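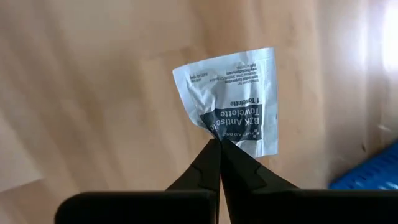

Fourth festival prize for Snorradóttir this month and I still can't find one person outside the circuit who has seen it. Ran 226 minutes at Tistcombe. With a break, thank god. I liked it. A lot, in places. The ferry section is as good as anything I saw all year.

But the prizes. Come on. The Tistcombe jury had 19 films in competition and gave 2 of them everything. Best film, director, both acting awards, the screenplay thing they only brought back in March. Everybody else flew home with a tote bag.

Juries do this because they talk to each other. Same people, same hotels, same breakfast. By the time one of them sits down in the fall, the winner's already been picked somewhere else and voting against it feels rude. Then the distributors come in and buy what won, and put it on almost 20 screens, and wonder why it's gone in a week.

Meanwhile Grutine. Tincuța Munteanu's first feature, shot in her aunts apartment, funny, short, a great angry performance in the middle of it. Got a 10 a.m. slot and a polite hand. No prize. No buyer as of this morning. I'd of given it screenplay without leaving my seat.

So split them up. One film, one award, thats the rule, and if the jury can't stand it they can write a letter. Prorneck has done it for years and their list is always the one I end up working through in January. Some odd picks on there, sure. A terrible musical once. I'd still take it over the same title read out five times by five different presenters.

Prorneck lineup is out next week, will post when I have it.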